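Mouse pads: does anyone still bother?

skillow_st
Posted Tuesday 9:14 am
Moved desks and the new one is pale timber. My mouse hates it. Do I need a pad, or is this a racket?

rinden237
Racket. I've used a bare desk for 9 years.

dunne_again
And what colour is the bare desk where your mouse lives, rinden? Mine has a shiny patch you could shave in.

rinden237
That's character.

sadoven
Get a cloth one with rounded corners. Square corners curl up and then you spend your day flattening them with a stapler.

skillow_st
Fine, but everything in the shop is either black or has a dragon on it.

sadoven
There's a third category, known as "dentist's waiting room art". I went with that.

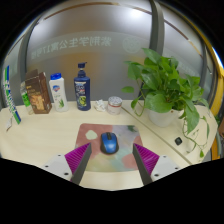 Blue mouse, blobby pad, light wood table

dunne_again
I like the colours. The cream blob on the left looks like a map of somewhere with poor roads.

rinden237
Could've spent that money on a better mouse.

sadoven
It was on clearance, rinden. Your savings are safe.

skillow_st
Sold. Going blobby.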